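Skusano > Household Trials > Inspection Checklists > Hand-Held Gripper, Vertical Rod Task

August 2025 - by Khrystyna-Mariia Hnatiuk

We use cookies to remember your settings. Accept / Manage

Checklist 717: gripper condition and work area, comments included

Task under review: gripping an upright wooden rod. It stands in for broom handles, closet poles, chair spindles and tool shafts. Scanlon asked whether this job is ready to move from hand-held trials to the arm. My answer is no, for the reasons under items 2 and 5.

1. Fasteners and pivots - PASS
Work each linkage arm through its full travel by hand. Check that the pivot rings sit flush and that nothing clicks. Both sides moved freely. I felt a little side play when the jaws were open and none when they were shut. Check again in September.

2. Finger pads and grip lining - FAIL
Look at the inner edges before the first grip of the day and after the last. The left lining has bunched up and part of it hangs slack. A loose edge changes where the pad touches the rod, so the grip can differ from one try to the next even when the operator does the same thing. It could also leave bits of material on someone's furniture. Replace the lining and press it down along the full length. Do not trim the loose part and carry on.
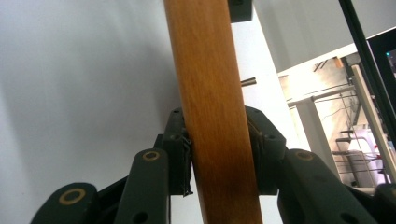
Item 2: rod held between the pads, left lining crumpled at the inner edge.

The rod has a honey-colored finish and visible grain. Finished wood is a fair test, because most handles and rails in a house have been varnished or polished by years of hands. Wipe the rod with a dry cloth between runs and check it under a lamp for dents or dull spots. I found none after this session.

3. Work piece secured - PASS WITH COMMENT
Push the rod at the top and the bottom before starting. It held. Write down any lean on the run sheet. The Posumora planner assumes a handle is straight up and down, and a person corrects for a small tilt without noticing. If the tilt is not recorded, the machine gets no credit or blame for it later.

4. Clearance around the hand - PASS WITH COMMENT
Walk around the rod and look for anything that sticks out at hand height. There is a short metal pin just past the rod, above the right jaw. An operator steers around it. An arm closing from that side might not. Put a soft cap on it or mark it in the setup notes.

5. Release and dropped load - FAIL
Open the jaws slowly, then quickly. The pads should leave the wood at the same moment. On 2 of 6 tries the left one dragged. With a fixed rod that does no harm. With a full-length mop over a tile floor it means a handle swinging into a cabinet or a shin. Retest after the lining is replaced.

6. Cables and walkway - PASS
Nothing underfoot. Keep bins and shelving clear of the operator's path, and keep overhead wires out of the arm's reach once it is fitted.

General comments

Hillach wants to know if a machine can put a broom away yet. With a person moving the gripper, yes, every time I watched. That tells us the fingers are suited to the job. It says little about finding the broom, picking the right height on the handle, or knowing when to let go.

My own view is that upright handles will be among the first chores to work, well ahead of laundry or dishes. The shape is simple and stays the same from house to house. Wear on the pads worries me more than the software does. Shop-floor grippers get looked over every shift, and a household unit will go months without anyone checking it.

Actions: new lining on the left pad, cap or mark the pin, repeat items 2 and 5. Hold the move to the arm until both pass.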